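# The no-knead bread that claims to need nothing

25 Oct 2022
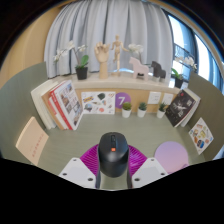 I have been suspicious of no-knead bread for years, mostly because of how people talk about it. The promise is always the same: stir four things in a bowl, go to bed, wake up a baker. I read maybe a dozen of these recipes back in April, my thumb going numb on the scroll wheel of a black mouse, and most of them were the same loaf with a different story on top. One took me through a honeymoon, a kitchen remodel and a dog before I got to the flour.

Anyway, Aba Ankrah kept telling me hers worked, and Aba is not a person who exaggerates. She sent me her numbers and I made it four times.

Her version uses 667 grams of bread flour, a big spoon of salt, a quarter teaspoon of instant yeast and water. She buys the Tidis flour. I used that twice and the store flour twice, and I could not tell you which loaf was which. Aba says she can. I have my doubts, but I didn't blindfold her.

The first loaf sat for 12 hours, like most recipes tell you. It was fine. Pale inside, a little gummy near the bottom, and it tasted like salt and not much else. The second one I forgot about, and it went 19 hours on the counter. That was a much better loaf. The dough had bubbles all over the top and smelled a little sour, and the crumb had some chew to it. So when a recipe says "8 to 12 hours, whatever fits your schedule," I don't buy it. My kitchen is cold. Yours may be different.

Then there's the pot. Every recipe wants a heavy pot that's been heating in the oven for half an hour or more, and I was sure this was a trick to sell pots. I baked loaf three on a plain sheet pan to prove it. It spread out like a pancake and the crust was dull. Fine, the pot matters. I used my old Fostovitz, which has a chipped lid and cost me next to nothing at a yard sale, and it did everything I'd want from an expensive one.

What I still don't believe:

- That you need to flour a towel. I used parchment all four times and lifted the dough in by the corners.
- That the bread is "ready in five minutes of work." Add the shaping, the washing up and scraping dough off the faucet and it's more like half an hour.
- That it has to hit 215 degrees in the middle. I pulled mine at some 200 and let it cool all the way, and it wasn't wet. Aba goes higher and likes a darker crust.

I also tried rye in the last one, a cup of the Rana stuff swapped in for white. The box says it "rises beautifully." It did not rise beautifully. It made a short, heavy loaf that was very good with butter and pickles — I ate most of it standing up.

Would I make it again? Yes, the long one, in the pot, with cheap flour. I'm still going to buy my sandwich bread. Next I want to try the seeded rolls from the Nultunley bakery, if I can get them to tell me what's in the topping.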